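포커 세트 펴고 접기: 칩, 카드, 매트를 다음번에도 쓸 수 있게 정리하는 법
작성일 2020년 10월 30일 금요일 | 분류: 보드게임·카드 | 댓글 닫힘

포커 세트 정리법을 검색하면 나오는 글은 대개 물건을 팔려는 글이다. 칩 세척 브러시, 칩 전용 광택제, 카드 습도 조절 팩. 몇 가지는 내 돈 주고 사 봤는데 두 번 산 것은 없다. 홈게임에서 진짜로 문제가 되는 건 훨씬 시시한 일들이다. 케이스에 칩이 안 들어간다든가, 카드가 51장이라든가, 매트가 네모나게 접힌 자국 때문에 칩이 자꾸 넘어진다든가.

이 글은 알루미늄 테두리 케이스에 든 평범한 칩 세트, 카드 두 벌, 천으로 된 검은 매트를 기준으로 썼다. 원목 테이블에 세라믹 칩을 쓰는 분은 다른 글을 찾는 게 낫겠다. 그런 분들은 이미 자기 방식이 있고, 내 방식을 보면 화를 낸다.

준비물

칩 케이스
카드 두 벌 (뒷면이 같아도 되지만 아래 주의 참고)
매트
마른 천 한 장
고무줄이나 카드 상자
종이와 연필

마지막 줄이 제일 중요하다. 칩 개수를 외우고 있다는 사람을 나는 믿지 않는다. 나도 포함해서.

1. 매트부터 깐다

순서를 바꾸면 결국 다 들었다가 다시 놓게 된다. 테이블에 식탁보가 깔려 있으면 걷으라는 조언이 많은데, 나는 그대로 두고 그 위에 깔아 본 적도 많고 큰 차이를 못 느꼈다. 다만 식탁보가 미끄러운 재질이면 매트가 통째로 끌려간다. 손바닥으로 한번 밀어 보면 안다.

매트에 카드 자리가 인쇄돼 있다면 그 칸이 딜러 쪽에서 어떻게 보이는지 먼저 확인한다. 칸이 거꾸로 놓인 채로 한 시간을 치고 나서야 알아차린 모임도 있다. 우리 모임이다. 게임에는 아무 지장이 없었으니 이 칸이 꼭 필요한 것인지도 의심스럽다. 공용 카드를 깔 자리를 비워 두게 만드는 효과는 있다.

접힌 자국은 다림질로 펴라는 말이 돌아다닌다. 하지 마시길. 뒷면이 고무인 매트에 다리미를 댄 Wilson Guzmán은 그날로 매트와 다리미를 같이 버렸다. 반대 방향으로 말아서 하룻밤 두면 웬만큼 펴진다. 그래도 남는 자국은 그냥 데리고 사는 수밖에.

2. 케이스는 뒤쪽에, 뚜껑은 완전히 젖혀서

칩 케이스를 무릎이나 의자에 올려놓고 칩을 꺼내는 사람이 꼭 있는데, 무게 중심이 칩 있는 쪽으로 쏠려 있어서 반쯤 비운 순간에 뒤집어진다. 매트 뒤편 모서리에 놓고, 뚜껑은 끝까지 젖힌다. 걸쇠가 사람 쪽을 보게 두면 끝나고 닫을 때 편하다.

칩은 한꺼번에 다 꺼내지 않는다. 쓸 만큼만 꺼내고 나머지는 케이스에 둔다. 처음부터 전부 쏟아 놓으면 풍성해 보이기는 한다. 그런데 네 명이 치는 판에 풍성할 이유가 뭔지 모르겠다. 색깔별로 무더기를 만들어 매트 위에 두고, 무더기끼리 손가락 몇 개 폭은 띄운다. 비슷한 색, 특히 초록과 청록 계열은 나란히 놓지 않는다. 저녁 조명에서는 둘 다 그냥 어두운 색이다.

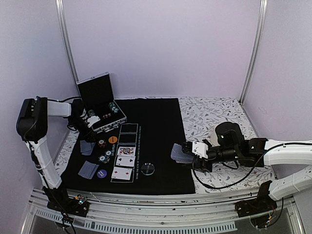

딜러 버튼이나 블라인드 버튼은 칩과 섞이면 찾는 데 한참 걸린다. 크기가 달라서 금방 보일 것 같지만 칩 더미 밑에 깔리면 소용없다. 꺼낼 때 제일 먼저 꺼내서 무더기 사이 빈 곳에 따로 눕혀 두고, 넣을 때도 제일 먼저 넣는다. 버튼이 여러 색으로 들어 있는 세트는 무슨 색이 무슨 뜻인지 설명서마다 다르다. 글씨가 흐려진 버튼도 흔하고. 시작 전에 말로 정하면 그만이다.

꺼낸 칩 수를 적는다. 색깔, 개수, 끝. 액면가까지 적는 분들이 있는데 정리할 때는 필요 없는 정보다.

3. 칩 나누기, 그리고 '표준 배분표'에 대하여

인터넷에 떠도는 배분표는 여러 가지가 있고 서로 맞지 않는다. 어떤 표는 한 사람에게 2,000점어치를 주라고 하고, 어떤 표는 그 정도로는 게임이 안 된다고 한다. 내가 보기엔 둘 다 근거가 없다. 가장 낮은 칩이 모자라지 않게만 주면 된다. 잔돈이 떨어지면 판마다 환전을 하게 되고, 환전하다가 칩이 바닥에 떨어지고, 바닥에 떨어진 칩은 다음 대청소 때 나온다.

손으로 한 무더기를 잡아서 나눌 때는 스무 개씩 쌓아 높이를 맞추는 게 빠르다. 눈높이를 테이블까지 내려서 옆에서 본다. 위에서 내려다보면 한두 개 차이는 절대 안 보인다. 한 개씩 세는 사람과 시합해 본 적은 없으니 정말 빠른지는 장담 못 한다. 허리는 아프다.

4. 카드 확인

카드 두 벌을 쓰는 이유는 한 벌을 섞는 동안 다른 한 벌로 치기 위해서라고들 한다. 맞는 말인데, 두 벌 뒷면이 똑같으면 언젠가 섞인다. 한번 섞이면 앞면을 전부 봐도 어느 쪽 카드인지 알 수가 없다. 가능하면 뒷면 색이 다른 두 벌을 산다. 이미 같은 무늬로 두 벌이 있다면 매트 위에서 한 벌은 안쪽, 한 벌은 앞쪽에 떨어뜨려 두고 버린 카드가 어느 쪽으로 가는지 정해 둔다.

확인하는 법은 이렇다. 무늬별로 나눠서 에이스부터 킹까지 늘어놓는다. 네 줄이 같은 길이면 끝이다. 손에 들고 쉰두 장을 세는 방법은 추천하지 않는다. 개수가 맞아도 같은 카드가 두 장 있으면 모른다. 조커는 빼서 상자 바닥에 깐다.

뒷면도 한번 본다. 촘촘한 격자나 그물 같은 무늬는 흠집을 잘 숨겨 준다는 게 장사하는 쪽 설명인데, 나는 반쯤만 믿는다. 빛을 비스듬히 받으면 눌린 자국이 그대로 나온다. 모서리가 꺾인 카드도 마찬가지다. 한 장씩 들어서 창 쪽으로 기울여 보고, 알아볼 수 있는 자국이 있으면 그 벌은 진지한 판에서 빼고 솔리테어용으로 돌린다.
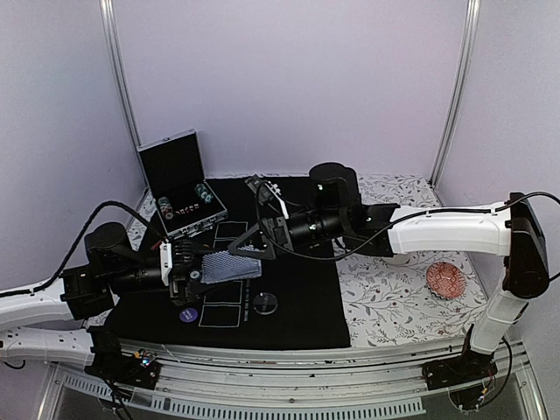

플라스틱 카드는 마른 천으로 닦고, 그걸로 안 되면 물을 아주 살짝 묻혀 꼭 짠 천을 쓴다. 종이 카드는 닦지 않는다. 베이비파우더를 뿌리면 새것처럼 미끄러진다는 조언을 Stelios Kokkinos에게 듣고 따라 해 봤다. 하루는 잘 미끄러졌고, 그다음부터는 검은 매트에 흰 가루가 묻어 나왔다. 파우더 쪽은 포기하시라. 종이 카드가 끈적거리기 시작했으면 수명이 다 된 것이다.

5. 접을 때는 펼 때의 반대 순서... 가 아니다

많은 글이 여기서 한 줄로 끝낸다. '역순으로 정리하세요.' 그런데 역순으로 하면 카드가 먼저, 칩이 나중이고, 그러면 다들 카드가 들어가는 걸 보고 일어나서 외투를 입는다. 칩은 혼자 세게 된다. 칩을 먼저 해야 한다. 사람이 있을 때.

버튼부터 케이스 자리에 넣는다.
각자 앞에 있는 칩을 색깔별로 쌓아 달라고 한다. 정중하게 말해도 절반은 안 한다.
한 색씩 모아서 종이에 적은 개수와 맞춘다.
맞으면 그 색을 트레이에 넣고 다음 색으로 간다.

한 색이 안 맞으면 거기서 멈추고 찾는다. 다 넣고 나서 전체 개수를 맞춰 보는 방식은 권하지 않는다. 우리 집에서 그 방식으로 했다가 다시 꺼내고 다시 넣는 데 27분이 걸렸다. 모자란 칩은 소매 접힌 곳에서 나왔다.

트레이에 넣을 때는 한 줄을 가득 채우고 다음 줄로 간다. 줄마다 조금씩 비워 두면 들고 다닐 때 칩이 누워 버린다. 줄이 애매하게 남으면 접은 종이나 천을 끼운다. 전용 스페이서라는 것도 판다. Moncombe 매장에서 봤는데, 플라스틱 원통이었다. 휴지심을 잘라 넣은 것과 무엇이 다른지 점원도 설명을 못 했다.

케이스가 안 닫히면 힘을 주지 않는다. 어딘가 칩 한 개가 서 있다. 걸쇠를 억지로 채우면 테두리가 벌어지고, 그 뒤로는 손잡이를 들 때마다 뚜껑이 열린다.

6. 카드 모서리 맞추기

카드를 모은 다음 그대로 상자에 밀어 넣으면 삐져나온 카드의 모서리부터 상한다. 뒷면이 전부 위로 가게 모아서 매트에 눕히고, 긴 변 양쪽을 손가락으로 가볍게 조인다. 그다음 짧은 변. 세게 누를 필요는 전혀 없다. 안 맞는 카드가 있으면 그것만 들어 올렸다가 다시 내려놓는다.

테이블에 세워서 탁탁 치는 방법은 영화에서나 보기 좋다. 천 매트 위에서는 잘 되지도 않고, 딱딱한 상판에서는 모서리가 뭉개진다. 그래도 손이 먼저 그렇게 움직이는 사람은 말려도 한다.
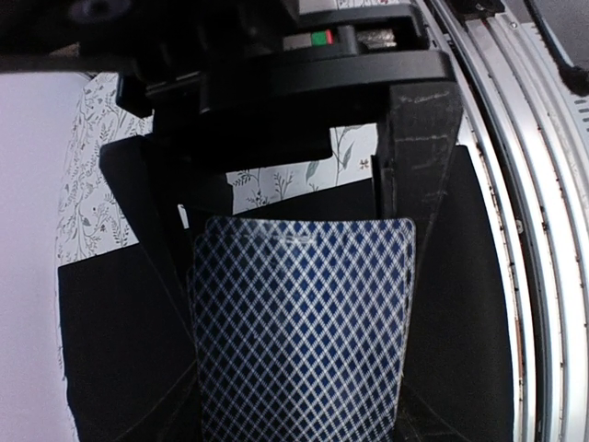 뒷면을 위로 해서 쌓은 카드. 아래쪽 카드들의 왼쪽 가장자리가 들쭉날쭉하다.

휘어진 벌은 뒤집어서 무거운 책 밑에 두면 펴진다고 한다. 며칠은 펴져 있다. 다시 휘는 시점은 카드마다 달랐고, 나는 세 번째쯤에 새로 샀다. 고무줄로 묶어 두는 것도 세게 감으면 허리가 잘록해지니 느슨한 것으로 한 바퀴만 감는다. 종이 상자가 멀쩡하면 상자가 낫다.

7. 매트는 말아서

접지 않는다. 인쇄된 선이 있는 매트는 선이 바깥으로 오게 만다. 안쪽으로 말면 다음번에 가장자리가 위로 들려서 칩이 안쪽으로 굴러온다. 이건 반대로 주장하는 사람도 있고, 우리 집 매트 말고는 시험해 보지 않았으니 양쪽 다 해 보고 고르시면 된다.

말기 전에 부스러기를 턴다. 과자를 금지하면 된다는 의견이 있지만 나는 과자 없는 홈게임에 가 본 적이 없다. 음료 자국은 바로 눌러 닦고 완전히 마른 뒤에 만다. 덜 마른 채로 말아서 옷장에 넣은 매트 냄새는 설명하지 않겠다.

자주 받는 질문

칩을 물에 담가도 되나요?
스티커가 붙은 칩이면 안 된다. 무늬가 칩에 바로 찍힌 것은 괜찮다는데, 나는 젖은 천 이상은 안 써 봤다. 홈게임 칩이 그렇게까지 더러워지는지도 잘 모르겠다.

칩이 몇 개 없어졌는데 낱개로 살 수 있나요?
같은 색이라고 파는 것을 사 보면 색이 다르다. 모자란 대로 쓰고 종이에 적은 숫자를 고치는 게 빠르다.

케이스 없이 지퍼백에 넣으면요?
된다. 색깔별로 한 봉지씩. 케이스 파는 쪽에서는 싫어할 답이지만 지난 3월에 이사할 때 그렇게 옮겼고 깨진 칩은 없었다. 들고 계단을 내려갈 때 손잡이가 그리웠던 건 사실이다.

카드 자리가 없는 매트를 샀는데 괜찮을까요?
괜찮다. 1번을 다시 읽어 주시길.

관련 글: 네 명일 때 블라인드 올리는 간격 / 카드 섞기, 일곱 번이면 충분하다는 말에 대해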